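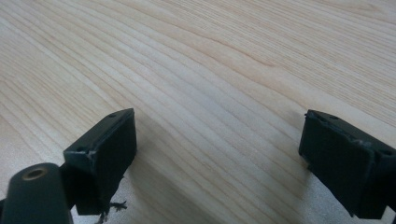 Sotden Community Garden – minutes, July 16, 2020

Me again with the minutes, as Duarte still can't find his glasses. On the call: Vittoria Rizzi (chair), Duarte Calado, Benvinda Mota, Amândio Nogueira and me, Martim Guerreiro. Dakgate Road plots sent apologies.

April minutes: passed, once we fixed the spelling of Prellby.

Water. The bill came to $146, which is more than any of us wanted to hear before dinner. Amândio thinks the tap by the compost bays is dripping again and will put a new washer in. Please turn it off at the wall until he's been! Benvinda asked if we could go back to watering cans only. We had a good long chat about this (Vittoria's dahlias came up more than once) and left it that hoses are fine before 9 in the morning.

Money. We have $1,313 in the account. Benvinda would like to put part of it toward a second rain barrel and I'd like a wheelbarrow with a tire that holds air. Agreed to get prices for both.

Plots. There are 17 names on the waiting list and 2 plots coming free, numbers to be confirmed once the Prellby family have dug up their garlic. Duarte will phone the first people on the list. I said email would be quicker – he prefers the phone, so phone it is.

Distancing. Same rules as last month. One household at the shed at a time, bring your own gloves, and wipe down the padlock when you leave. Vittoria has bought more spray and will send me the receipt.

Harvest supper. Can't see it happening the usual way, sorry everyone. Benvinda suggested a swap table by the gate where we leave our extra zucchini and take somebody else's, and we all liked that. She'll make a sign.

Other business. Patrício, the shed cat, has had his shots. Amândio paid the vet and doesn't want it back, so thank you, Amândio!

Next meeting is by phone again, and Vittoria will send the number around.

Martim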